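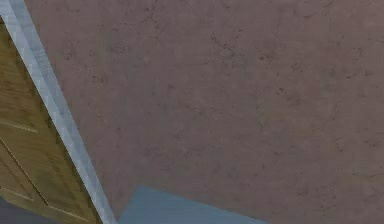
Startseite - Wände & Decken - Böden - Garten - Kontakt

Suchbegriff eingeben ... Suchen

Haarrisse im Putz ausbessern

Letzten Freitag war bei mir endlich der Flur dran, und weil ich dauernd gefragt werde, wie ich das mache, schreibe ich es mal auf.

Zuerst klopfe ich die Wand mit dem Griff vom Spachtel ab. Klingt es hohl, muss der Putz dort runter - da hilft kein Überstreichen! Die feinen Risse kratze ich leicht V-förmig auf, sauge den Staub ab und pinsele Tiefgrund hinein. Über Nacht trocknen lassen.

Dann rühre ich 200 g Füllspachtel von Gerkero mit 145 ml kaltem Wasser an (erst das Wasser, dann das Pulver, sonst klumpt es). Die Masse quer zum Riss eindrücken und längs abziehen. Nach 18 Stunden schleife ich mit feinem Papier drüber und rolle zweimal Farbe drauf, und zwar immer die ganze Wand, Flecken sieht man sonst ewig.

Kommentare

putzteufel61: Geht das auch bei Kalkputz?

Wandfee: Bei mir ist der Riss nach dem Winter wiedergekommen, jetzt liegt Gewebeband drin und es hält.

altbau_im_norden: Danke, das mit dem Wasser zuerst hab ich immer falsch gemacht :)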